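Why Did the Robot Drop the Dinner?

By Aiguo Xue

You have probably seen a video where a robot makes breakfast. It opens a cupboard, takes out a plate, maybe pours some milk. The music is cheerful. Everybody claps at the end. Then you look round your own kitchen and wonder why your family is still doing the washing up.

I wonder that too. I have been writing about machines for a long time and I have heard "robots will be doing your chores very soon" more often than I have heard the school bell. So when people show me a robot that can cook, I ask them a rude question. I ask how many times it went wrong before they pressed record.

This is the story of one that went wrong.

The plate that slid

A company called Fandholm wanted a robot that could heat up a meal for people who find it hard to do it themselves. That's a kind idea, and I have nothing against it. The robot was called Takalel. It had two arms on a sort of pillar with wheels, and on the end of each arm was a gripper, which is a hand with two fingers and no thumb to speak of.

On the day of the big demonstration, Takalel rolled up to a microwave. It opened the door and reached in. So far so good. It closed its fingers on the rim of the plate, lifted, and began to pull.

The plate tipped. A pile of pasta slid off the back and landed inside the microwave. Takalel did not notice. It carried the plate across to the table, set it down very gently and said, "Enjoy your meal."

Some people laughed. I did, I admit. But then the robot went back to the microwave and shut the door, and one of its fingers was still inside. It pushed. The door didn't close, so it pushed harder. It kept on pushing until an engineer hit the big red stop button. The hinge was bent by then.

Imagine that had been a person's hand in the way. That is the part worth thinking about, and it is why I am telling you about it.

What was the robot thinking?

It wasn't thinking, at least in the way you do. When you pick up a plate you use your eyes, but you also use the skin on your fingers. You can feel it start to slip. You can feel that it has suddenly become lighter. You do all this while talking about football.

Takalel had a camera, and it had learned from lots and lots of recordings of people doing the job properly. It had copied the shape of the movement: reach, pinch, lift, pull, turn. What it had hardly any practice at was the job going badly. People are good at kitchens, so in nearly all the recordings the food stayed where it was put. The robot had never found out what an empty plate meant.
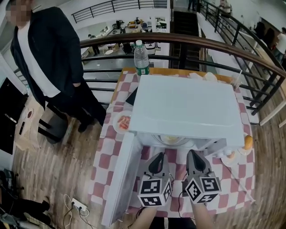 Teaching by copying has a simple idea behind it. A person does the job while holding grippers like the robot's, and a computer records how the grippers move. Afterwards the robot tries to make the same movements. The cubes with black and white squares on them are a bit like name badges for the grippers. A camera can look at the pattern and work out where each gripper is and which way it is tilted, and that is much easier than trying to follow a plain grey finger. Notice how much is going on around the microwave, too. There is a bread roll on a plate, a bottle, a glass and a checked tablecloth, and the microwave door hangs open over the near edge of the table. You would steer round all of that without a thought. A robot has to be taught that a door is a thing it can bump into.

Now for my grumble. People who sell robots love to say how many recordings they have. They say it as though a big number settles the matter. But if you practised spelling the word "cat" all year, you would not be ready for a spelling test. You'd be extremely good at "cat". What I want to know is how many different plates there were, and how many different kitchens, and whether anybody ever let the pasta fall on purpose so that the robot could learn to spot it.

Why did it push so hard?

This is the second fault, and I think it is the worse one.

Motors can feel a little of what is happening to them, in a way. If a motor has to work harder than expected, it draws more electricity, and a computer can measure that. A careful builder sets a limit. If the push gets too strong, the arm must stop and back away.

Takalel had a limit. It was set high, because the door of the microwave they had practised with at Fandholm was stiff and needed a good shove. Then somebody brought a different microwave to the demonstration, and the limit stayed where it was. It was a small decision that no one looked at again, and lots of accidents begin in that way.

A smaller workshop called Wuvico was asked to put things right. They made three changes:

The arm now stops at a much gentler push, and it waits for a person if the door will not shut.

The robot looks at the plate again after lifting it, and checks that there is still food on it.

The grippers have soft pads that can sense squeezing, so a slip can be felt as well as seen.

Has it worked? Wuvico told me that in their last test the robot served 14 meals and made a mess of 5 others. They seemed pleased. I would say that if your uncle dropped that many dinners, you would ask him to sit down. Still, there were no more bent hinges, and that matters more to me than the pasta.

Try it yourself

You will need a plastic plate, some dry pasta shapes, a pair of kitchen tongs and a grown-up who doesn't mind sweeping.

Put the pasta on the plate. Hold the tongs in one hand and put your other hand behind your back. Now grip the edge of the plate and try to lift it and carry it across the table.

It's harder than you think! The plate wants to tip, because you are holding it at one side and the weight is in the middle. Try again with thick socks over your hands, so that you can hardly feel the tongs. Then ask a friend to take away some of the pasta while your eyes are shut, and see if you can tell.

Please don't do this with hot food, or with a real microwave.

Words to know

Gripper: the part of a robot that holds things.

Sensor: a part that measures something, such as light, heat or squeezing.

Force limit: the hardest push a machine is allowed to make before it must stop.

Emergency stop: a big button, usually red, that makes a machine stop moving straight away. If you ever visit a place with robots, ask where it is.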